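Warum ist durchsichtiges Plastik eigentlich durchsichtig?

Kennst du das? Du suchst etwas auf dem Tisch, schaust dreimal hin und es ist nicht da. Und dann stößt du mit dem Ellbogen dagegen! Mir passiert das ständig mit klaren Plastikdosen. Meine schwarze Mütze finde ich dagegen sofort, sogar wenn ich morgens noch halb schlafe. Ich wollte wissen, woran das liegt, und habe mich mal schlau gemacht.

Was das Licht mit deiner Mütze macht

Damit du etwas sehen kannst, muss Licht davon in dein Auge kommen. Die Lampe oder die Sonne schickt Licht los, das trifft auf den Tisch, und ein Teil davon springt weiter zu dir. Helles Holz wirft ziemlich viel Licht zurück, deshalb sieht es hell aus. Schwarzer Stoff ist da ganz anders: Der schluckt fast alles. Wo die Mütze liegt, kommt also kaum Licht bei dir an, und dein Gehirn meldet: Achtung, da ist was Dunkles! Auf einem hellen Tisch fällt das natürlich besonders auf. (Auf einem schwarzen Sofa suche ich meine Mütze auch manchmal ewig.)

Und was macht die Dose?

Klares Plastik schluckt nur ganz wenig Licht. Das meiste geht einfach hindurch, trifft auf den Tisch darunter und kommt wieder zurück. Du schaust also auf die Dose und siehst – Holz! Ein bisschen Licht prallt aber doch an der Oberfläche ab. Das nennt man Spiegelung oder Reflexion. An geraden, glatten Stellen merkst du davon oft wenig, aber an Kanten und Rillen wird das Licht in verschiedene Richtungen gelenkt, und dort entstehen kleine helle und dunkle Linien. An denen kannst du die Form erkennen. Such mal die Dose rechts neben der schwarzen Mütze, ihre geriffelten Kanten verraten sie!
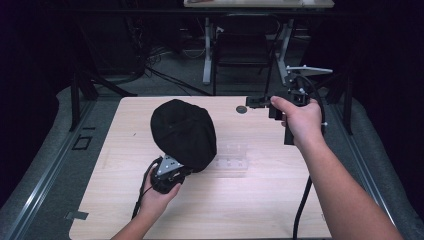 Probier es selbst aus

Du brauchst eine klare Plastikdose, etwas Dunkles aus Stoff und einen hellen Tisch. Leg beides nebeneinander und geh fünf Schritte zurück. Was siehst du zuerst? Dann machst du das Zimmer etwas dunkler und leuchtest mit einer Taschenlampe von der Seite auf die Dose. Wenn du die Lampe langsam bewegst, wandern die Lichtpunkte über die Kanten mit, das sieht richtig toll aus! Ich habe danach noch ein Blatt mit bunten Streifen unter meine Dose geschoben. An den Rillen waren die Streifen plötzlich ganz krumm. Das Licht ändert nämlich seine Richtung, wenn es schräg in das Plastik hineingeht und wieder herauskommt. Brechung heißt das, obwohl dabei gar nichts kaputtgeht.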